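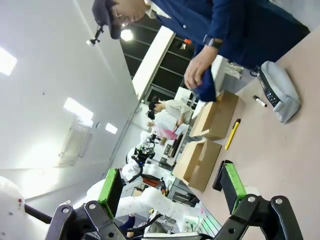
Sorting Loose Desk Supplies into Two Open Boxes

Posted by Treasa Sheehan, 28/09/2019
Filed under: Storage, Desk and Office

This is the method we use at Gistley for clearing out desk drawers before a move or a change of rooms. It works for one desk or for a whole row of them. Everything goes into two small cardboard boxes that sit side by side on the table until the sorting is done. Lids and labels come last.

What you need

Two corrugated cardboard boxes of the same size, with attached flaps
A utility knife
A permanent marker
A soft cloth
Packing tape
A few pencil cases or zip pouches, whatever is already in the drawer

The boxes we buy come flat from Dustico in packs of 14. They are 260 mm long on the inside, long enough for a new pencil to lie flat. Shoe boxes can be used if the lids are still attached.

Step 1. Clear the table

Take everything off the work surface and wipe it down. Cables that belong to the table can stay, pushed to the back edge. Put the knife and the marker where you can reach them without leaning over the boxes.

Step 2. Open the boxes

Fold all the flaps outward and press along the creases so they stay down. If a flap keeps springing up, run the back of a ruler along the fold once or twice. Do not cut the flaps off. You will want them in Step 7.

If the box was taped, cut the tape with only a short length of blade showing. Retract the blade before you set the knife down.

Step 3. Empty one drawer at a time

Tip the drawer out on the bare end of the table. Throw away dried-up pens, broken rubber bands and single staples. Test each pen on scrap paper. Pin-yu Hung, who did our second floor, tested 66 pens from one set of drawers and kept fewer than half.

Step 4. Put the loose things in the rear box

The box farther from you takes loose items: pencils, pens, erasers, clips. Stand long items against a side or lean them in a corner. Small dark items get lost at the bottom, so put them in a pouch first if you have one. A soft pouch can go upright against one wall of the box, where it takes up little room.

Leave sharpened pencils point up until the box is ready to close.

Step 5. Put the cases in the front box

The nearer box is for anything that is already a container, such as pencil cases. Lay a long case corner to corner. Close the zipper all the way first and tuck the pull in.

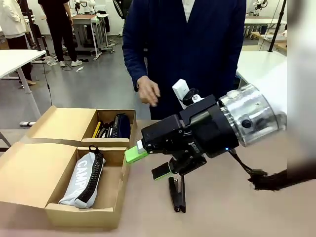

Loose pens and a yellow pencil with the navy pouch in the rear box, the light gray case in the front one.

A case that is full should be opened and checked like a drawer. People forget what they put in them.

Step 6. Fill the gaps

Fold a cloth to the size of the gap and press it down with your hand. It should be snug but should not bend the pens. Crumpled paper does the same job. We do not use foam peanuts for desk supplies.

Step 7. Close and label

Turn the pencils flat. Fold in the short flaps, then the long ones, and run one strip of tape over the seam. With the marker, write on the side of the box, not the top:

Name or desk number
Loose or Cases
Room it is going to

Write it on two sides if the boxes will be stacked.

Notes

Scissors and spare blades do not go in either box. Wrap them and carry them separately.

Staples in unopened packs can go in the rear box. An opened box of 3,000 will spill, so tape it shut first.

Bevan Tamihana asked about using one larger box with a divider. We tried it at the Etau office in December. The divider slid and the two halves mixed, so we went back to two boxes.

For shared desks, make up a separate pair of boxes for each person. Trudy Gilchrist keeps the list of desk numbers and can tell you which rooms are being moved next.

Related pages: Flattening and Storing Used Boxes; Marking Cables Before a Move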